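Bench notebook, 2024-04-11
Umali push kit on trial, second week
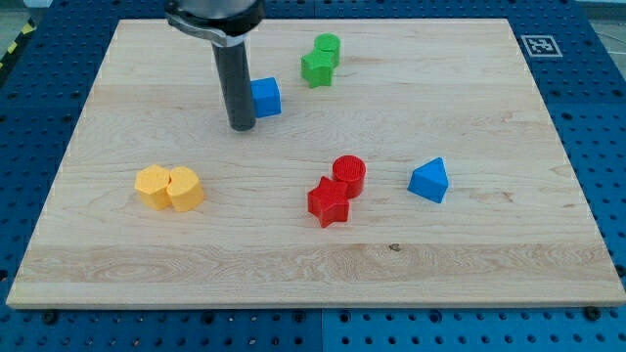 Rod by the blue cube, the other seven blocks spread over the board.

Right, so I've got the bench to myself until Keerthana wants it back after lunch, and I'd like to get my thoughts down before Monday's call with Baltberg. They are the ones selling the kit on (Umali make it, Baltberg do the boxing up and the support) and they want a yes or a no from us by the end of the month. The quote stands at £1,215 for the rod, clamp, blocks and a year of the software. Keir thinks that's cheeky. I thought so too last week and I'm coming round a bit.

What I like first. Fitting the rod took me no time at all, and I am not the handy one here. It goes in the clamp, you nip it up, you tell the software how long it is and off you go. Going back to the old tool is just as quick, so Keerthana won't have to plan her week round me. I was expecting a morning of swearing!

The blocks are lovely things. Four colours, and the shapes are different enough that a push on one teaches you nothing much about the next. The cube is easy, you can lean on a flat side and it goes where you'd think. The stars are little horrors. Catch one on an arm and it spins round on the spot, and if it's up against its cylinder the cylinder wanders off as well. The heart I haven't made my mind up about. Going in at the notch works nicely if you're dead centre and is hopeless if you aren't.

Ran the built-in routine this morning, the one called "bring together", where you name two blocks and it tries to get them touching. I gave it 30 goes with mixed pairs and it managed 20 without me stepping in. Most of the bad ones were the same fault: it picks a side to push from, another block is in the way, and it just stops and waits for me instead of going round. Faizal saw the same on his first day with it and wrote to Baltberg. Their answer was that there's a setting for it – there is, it's on page 256 of the manual, and all it does is make it wait longer before giving up. Must raise this on the call.

Board notes. I'm using our own light wooden one on top of the blue table, not the mat they sent. The mat grips too much and the blocks tip when you push them high up. On the wood they slide well, though I fancy they go a touch easier along the grain than across it. Could be me imagining things. Want to try the same push both ways, same block, same speed, and see. Also keep the rod tip a hair off the surface! I had it too low on Tuesday and it made a horrible squeak, and Beverley came in from next door to ask what I was killing.

The software is the weak bit. It does what it says but it forgets the board height whenever you close it, so I now have that on a sticky note. The log files are plain text though, which made Rowena very happy, and she had them going into her plotting script by teatime yesterday.

We did look at the Fason set back in January, and it was cheaper, but you only got round blocks and there was no routine at all, you wrote everything yourself. For Tollwood's students I don't think that would do. They get a couple of afternoons each and I'd like them pushing things by the end of the first one.

So at the moment I'm leaning yes, if they'll do something about the blocked side business or knock the price down.

To do
Same push along and across the grain, cube first, then a star
Ask Baltberg what spare rods cost and how long they take
Faizal to send me his notes from day one
Put the mat back in its bag in case we return the lot
Re-check the clamp screw after lunch, it felt a bit slack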